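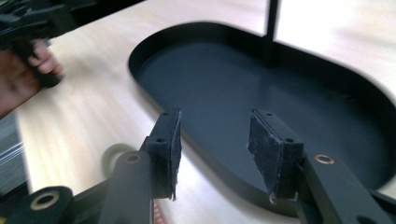
## Call for stewards and procession leads: Brinbridge Lantern Walk

Hundex is recruiting for the Brinbridge Lantern Walk, held each September along the canal between Kuruc Yard and the Flondberg allotments. Last year 716 people registered to walk. The route is 2553 metres long, mostly towpath, with one road crossing and a short cobbled section below the lock.

### Roles open

**Procession lead (two posts, paid).** Leads walk at the front and rear of the column and stay in radio contact throughout. The front lead sets the pace, holds the column at the road crossing and gives the signal for the drummers to start. The rear lead keeps the tail closed up and confirms to control that each section of path is clear. Leads attend both planning meetings and the route walk.

**Path steward (unpaid, travel refunded).** Stewards stand at fixed points, mainly at bridges, steps and gates. Duties are to keep the path passable, direct walkers and report hold-ups. Stewards remain in place until the rear lead has passed and released them.

**Lantern table assistant (unpaid, travel refunded).** Assistants hand out lanterns at Kuruc Yard from 5.30 pm, check that each light works, and collect borrowed lanterns at the allotments. Only battery lights are used – no candles on the towpath. The fire at the finish is run by a separate trained team and is not part of this call.

### Requirements

- Aged 18 or over for leads and path stewards; 16 or over for table assistants, with written consent from a parent or guardian.
- Able to stand outdoors for up to three hours in poor weather.
- For leads: previous experience of moving a crowd on foot, and a current first aid certificate.
- Stout shoes and a waterproof coat. Hi-vis vests, torches and radios are supplied and must be signed back in.

Drummers, singers and stilt walkers should use the performers' form, which opens separately. Stallholders at the allotments deal directly with Flondberg.

### Terms

Leads receive a flat fee covering the meetings, the route walk and the evening itself. Travel is refunded against receipts, by bus or train fare or at the Hundex mileage rate. A hot meal is served at the allotments after the last walkers arrive.

### How to apply

Send a short note to Marcela Gajdoš, events coordinator, at the Hundex office in Brinbridge. State the role, any dates in September when you are not free, and any access needs. Applicants for the lead posts should add the names of two referees and a copy of their first aid certificate. Stewards from previous years need to apply again, as contact details are not kept between events.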